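Home | About us | Services | Fees | Contact

About Wastovell

Apr 22, 2026 - by Ingrid Kasprzak

Wastovell keeps records and prepares tax reports for people and small firms who hold cryptocurrency. We do not run an exchange, we do not hold coins for anyone and we do not tell clients what to buy. Our work starts after the trading is done, when somebody has to explain it on paper.

The firm was set up by Inmaculada Sotomayor, who had spent most of her working life in ordinary bookkeeping. A client brought her a spreadsheet with 2,394 lines of trades on it, from four exchanges, and asked whether she could make sense of it before the filing date. She could, though it took most of September. Two more clients with the same problem came to her that winter. 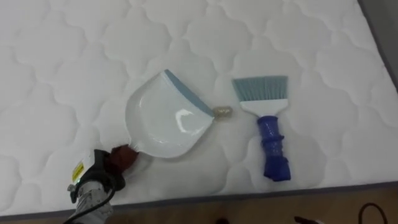 Most of them are not full-time traders. They bought a few coins some years ago, moved them between wallets, swapped some for others and lost track of what they had paid. A good number have accounts with exchanges that have since closed. We rebuild the history from bank statements, old emails and the public record on the blockchain, and we mark clearly any figure we have had to estimate.

We now look after 415 clients, of which 295 are private individuals. The rest are small companies that take payment in crypto or keep part of their reserves in it.

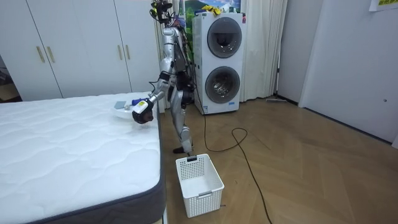 How we work

Every new client gets a first call, which is free and lasts half an hour. After that we send a fixed price in writing. The price depends on the number of transactions and the number of places they happened, and has nothing to do with how much the coins are worth. Accounts with more than 3,000 transactions are priced separately.

We ask for read-only access or exported files. We will never ask for a private key or a recovery phrase - if you get a message in our name that does, please delete it and ring the office.

Our matching software is called Pukska. It was written in-house and pairs up transfers between a client's own wallets, so that they are not counted as sales. Anything it cannot pair goes to a member of staff, and every report is read through by a second person before it leaves us.
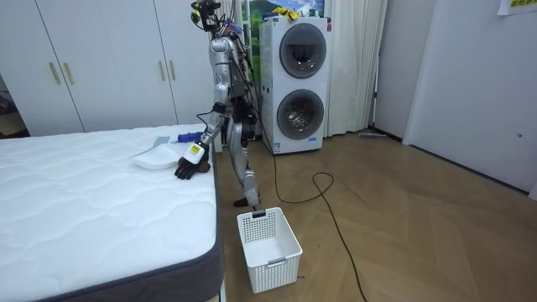
Who we are

Inmaculada still runs the firm and signs off all company reports. Ingrid Kasprzak leads the private client side and writes most of what appears on this site. Payroll and invoicing for our company clients are passed to Dunleavy, a separate practice in the same building. If you need both services you will have two contracts and two bills.

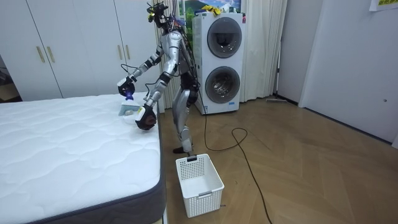 Client files are kept on our own servers for six years after the last report and then deleted. You can ask for a copy of your file at any time during that period and there is no charge for it.

We are closed for two weeks at the end of the year. New enquiries are best sent through the contact page.

Shares: 12 | Comments: 3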